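Recording Assembly Demonstrations at the Tretico Bench
Operator procedure, revised July
Maintained by Jawad Tarar, Nollow Laboratory

Purpose

This page describes how operators record demonstrations of the block assembly task for the Betaria training set. It applies to teleoperated recordings only. Operators who have not completed the bench safety briefing may observe but may not run the arm.

The current target is 2,000 accepted episodes. Each session consists of 64 attempts, divided into blocks of 8 so that the operator can rest and the files can be checked.

Before the session

1. Wipe the tabletop and the finger pads with a dry cloth.
2. Start the recorder and confirm that the fixed view and the wrist view are both live.
3. Open and close the gripper once with nothing between the fingers.
4. Place the yellow base toward the front of the work area, slots facing up, and set the remaining parts behind it. Part positions must change between episodes. Small shifts and rotations are enough – a part that always starts in the same spot teaches the model the spot. 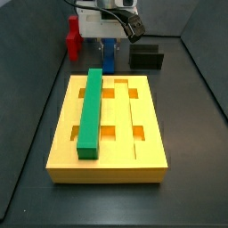 5. Enter the operator code and the part layout number in the session form. The layout number is taken from the printed sheet and should not be reused within a block.

Recording an episode

Begin recording before the arm moves and hold still for one full second. Approach the part from above at a steady speed. Align the fingers with the long sides of the part before lowering them, and close only when both are level with it. If the part turns as the fingers close, open, back away, and try again. Do not stop the recording. Corrections of this kind are wanted in the set and should be marked "recovered" in the form.

Avoid long pauses in mid-air. An operator who needs time to think should do so before pressing record.

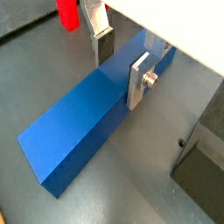
Lift straight up until the part is clear of its neighbors, then move toward the goal position. Lower it slowly and release only after the arm has stopped. Return to the start pose and end the recording there.

Accepting or rejecting

Reject an episode if either view drops out, if a hand enters the work area, or if the base is pushed out of place. A dropped part is not a reason to reject – label it "failed" and keep the file. In the first round, 158 failed episodes were deleted by operators and had to be collected again.

After the session

Run the Tse checker on the session folder and read its report before leaving the bench. Missing timestamps can usually be repaired on the same day, while the recorder still holds its buffer. Copy the folder to the shared drive, sign the log, and return the parts to the tray.

Questions about labels should be sent to Jawad Tarar before the next session is recorded.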